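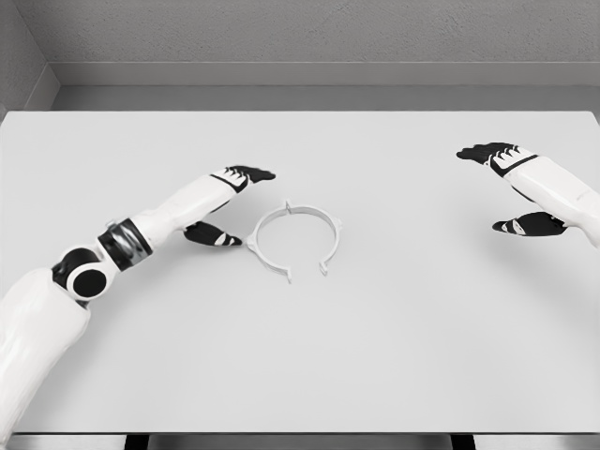

Questions I get about the band

I play keys and do most of the singing in Palo, and I also answer the email, so these are the things people ask me most. I'll add to it when I have a free evening!

Are you still on Wolde?

No. Our deal with the label ran out in August and we didn't renew it. There wasn't a fight. They wanted another album quickly and we had four songs, two of them bad.

So who owns the old songs?

We own the songs, and Wolde owns the recordings of the first two records (this confuses everyone, including my mother). We can play them live whenever we like. If we want them on a new release we have to record them again, and we've started doing that with "Werungate", which always came out too slow anyway.

Will the old records stay on streaming?

As far as I know, yes. I can't promise, as it's their call. If something disappears, please write to the label first and then to me.

Can I still get the first album on vinyl?

I have 58 copies left in my hallway. They're on the shop page, and I pack them myself, so give me a week or so. We only pressed 100 of the red ones and those are long gone - sorry!

When is the new record coming?

When it's finished. We have 3 tracks mixed and a pile of demos from the rehearsal room in Rostberg, some with only a drum machine and me humming where the words should go.

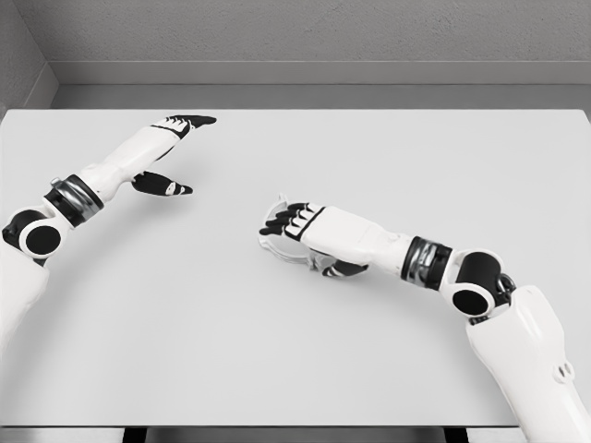
Do you play everything live, or is there a backing track?

We play nearly all of it. The strings on two songs come off a laptop, and everything else is us. The keyboard parts take both my hands the whole night, and I spend the quiet second before the first chord with them hovering and facing each other, a lot like the two black-and-white robot hands over that bare gray table. Then the drums come in and I forget to be nervous.

Do I need a ticket for the Rostberg show?

Yes please, the room holds 70. It's on a Thursday, doors at seven, and we go on at half past eight.

Can I film the show?

Sure, go ahead. Just keep the light on your phone off, it gets me right in the eyes when I'm looking for the pedals.

Would you play my wedding?

We've done two and had a great time at both - write and ask. We don't know any dance hits, though, so you'll want a DJ for later on.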